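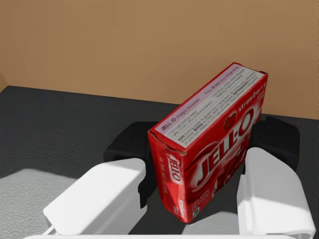

Sunday, April 13, 2025

In on a weekend again. Quiet, good for transcripts. Wanted to get the Ullby sentencing set cleaned up before Chia-hao is back, got maybe half of it done.

Where things stand. 30 sets of sentencing remarks in the folder, all violent crime, all crown or district level, names stripped by the Clesberg script. 23 coded once. Of those only 4 double coded, by me and Yao-tsung, and we disagree more than I would like. Not on the facts. On what counts as the judge "mentioning" an aggravating factor. If the judge says the attack was planned, fine, code 1. If she says "you went there that night with one purpose", I had it as planning, Yao-tsung had it as intent. Both can be defended. Codebook says nothing.

Proposal, to put to the two of them: add a line under premeditation - any statement that the defendant formed the purpose before arriving counts, whatever word is used. Intent only if it's about what result was wanted. Then recode the four and see.

Second problem, co-defendants. Set 11 has three people sentenced together, one of them a juvenile at the time, and the remarks jump back and forth. I coded per hearing. Should be per defendant. That means the row count changes and the spreadsheet formulas on the summary tab all break. Did a copy before touching anything (summary_old, don't delete).

Chia-hao's note from December says per defendant already!! Page 2, bottom. Missed it. So the first batch needs going over again, only the multi defendant ones, I make it a day's work.

Redaction. Clesberg script still leaves in street names if they're possesive, e.g. the apostrophe s throws it off. Found two. Also took out the word "Rose" everywhere in set 19 becuase it thought it was a first name, so the prisoner "[NAME] to his feet". Fixed by hand. Need a list of safe words. Jarman has one from their probation project, ask if we can have it.

Victim statements - still arguing with myself. When the judge reads out part of the family's statement, is that judge's words or not? For the word counts it matters a lot. In set 8 almost 20 lines are quoted from the mother. I've marked them with VS in the margin column and left them in for now. Yao-tsung wants them out. I lean toward out too but keep a second count with.

Set 8 is a rough read, by the way. Did it first thing and then took a walk. Anyone doing that batch, don't do 8 and 9 back to back.

Kadeo export: timestamps come out an hour off on anything after the clock change. Doesn't affect coding, does affect the log of who coded when. Not fixing today.

Minimum term vs. total term. Three sets give time on remand already subtracted, the rest don't say. Put a query flag, column R. Do NOT average anything in column Q until that's sorted, the figure I showed last week was wrong for that reason and I should tell people.

To do
recode the 4 doubles with new premeditation line
split 11 into three rows, check 14 and 27 for same thing
mail Jarman re safe words
seven left uncoded, Chia-hao takes the odd ones?
correct last weeks slide
ask Yao-tsung where the paper copies of the Ullby batch went, not in the gray cabinet

Stopped at set 23, halfway down the second page, pencil mark in the margin.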